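CLILLEDVILLE, March — Plamum is opening its packing desk to neighbors this spring, and we could not be happier to have you! Bring whatever has been piling up beside your keyboard, cables and all, and our team will help you bag it, label it and find it a proper home.

"People apologize for their desks the minute they sit down with us, and I always tell them mine is worse," said Diane Lachance, who started the sessions with Manon McKinnon. Each one has room for 10 people and runs three hours, with coffee from Jimwood. 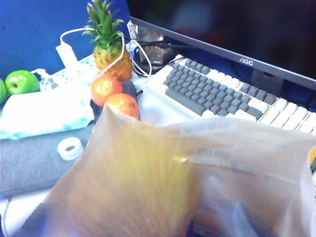
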